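Home Products Software Tooling Downloads Support Contact

Search products and articles Go

Veltero Align

Veltero Align is desktop software for recordings made with hand-held grippers. It reads the square markers on each gripper, works out where the tool was at every moment, and lines that up with the head camera. The output is one set of paths that the Blackwood planner can load without conversion.

Several operators can record in the same room. Each rig is logged under its own name, and Align keeps the streams apart when you import a whole session folder.
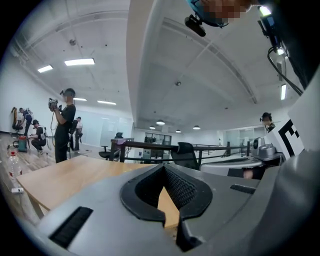

View from a gripper camera, with the jaw pad in front and other operators at work across the room.

Marker tracking

Align looks for the large marker first and uses the smaller one when the large one is turned away or covered by an arm. If both are lost, the gap is filled from the motion sensor for up to 2 seconds and shown in amber on the timeline. Longer gaps are left open for you to trim or keep.

Left and right tools are solved together. This matters in two-handed work such as holding a cup between the fingers, where a small error on one side shows up as a grip that is too wide.

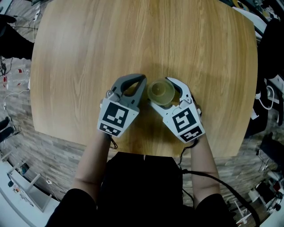 What you need

- Windows or Linux PC with 100 GB of free disk space
- Lundix marker set, small or large
- Camera calibration file for each gripper

Licences

A single-seat licence costs £900 and includes updates for one year. The Bravamton pack covers five seats. Version 5 projects open in the current release, but cannot be saved back to the old format.

For trial keys, write to Dexter Pruitt through the contact page.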